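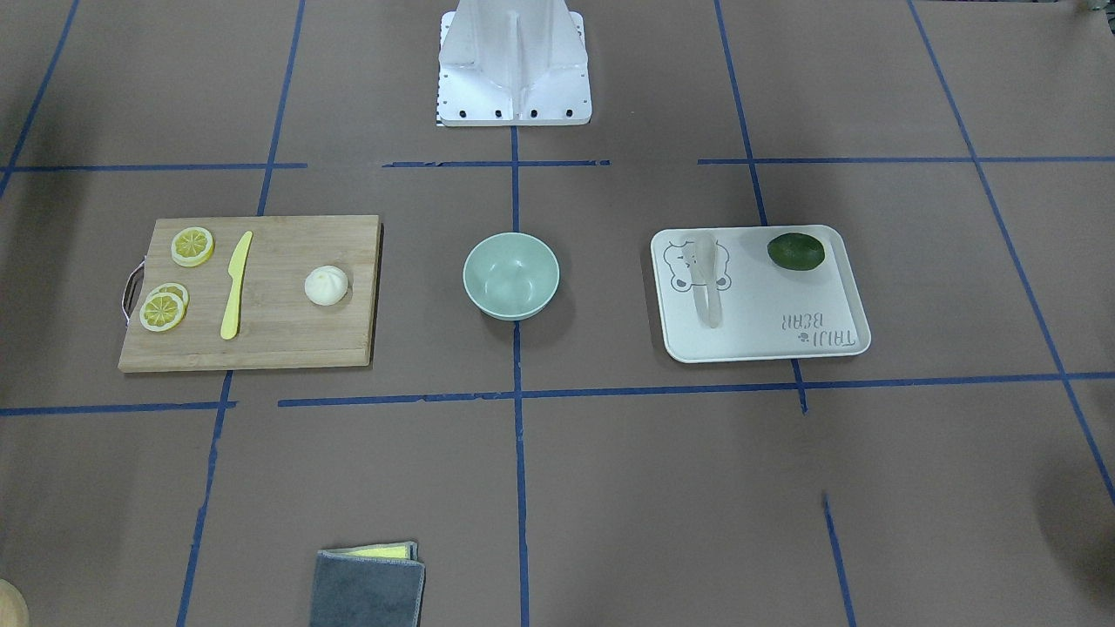 Tuesday, December 22, 2020

Print | E-mail

Power bill came. $499, and I'm supposed to be pleased, as the last one from Denine was 974. I switched to Prillico in the spring after reading one too many flyers about the "neighbour rate." I don't believe in the neighbour rate. We were away for two weeks and the old chest freezer is unplugged, and I'd bet that explains most of it.

The flyer also promised a $50 credit. I went through all 4 pages of the bill and found no credit, only a line called "programme adjustment" in grey type, which might be anything. Rang them at lunch and sat on hold through the same pan flute tune until my tea had a skin on it. 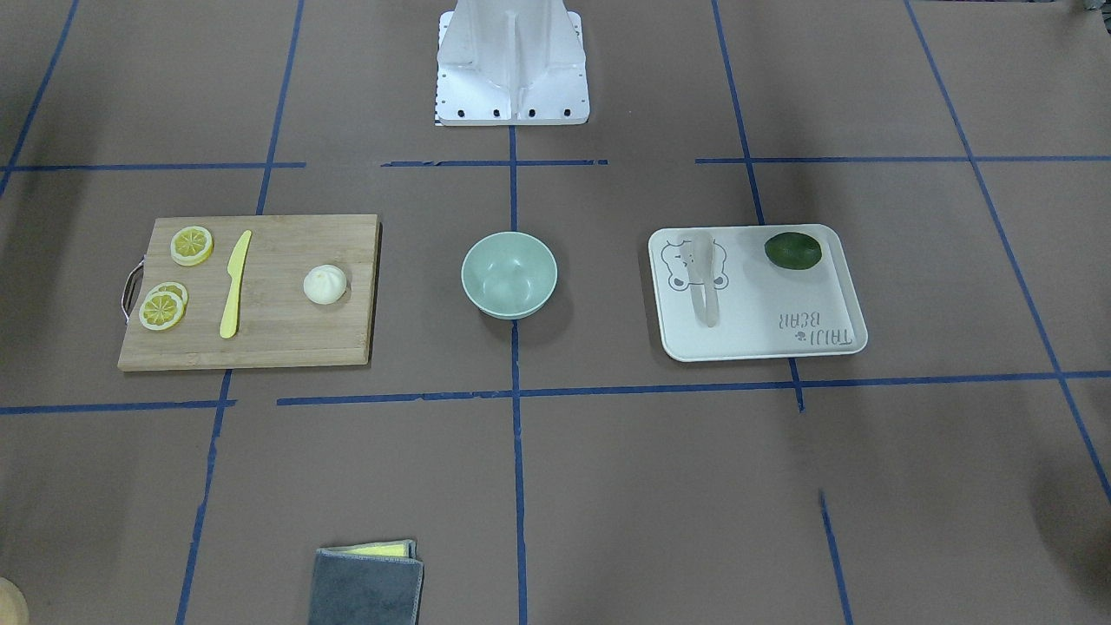
The credit goes on after the second full billing period, according to the woman who finally picked up, so I should look for it in February and ring back if it isn't there. She said this pleasantly and I wrote it on the envelope. I'll believe it in February.

Didn't put the coloured lights up. Washed the kitchen floor, made soup, too much barley.

Print | E-mail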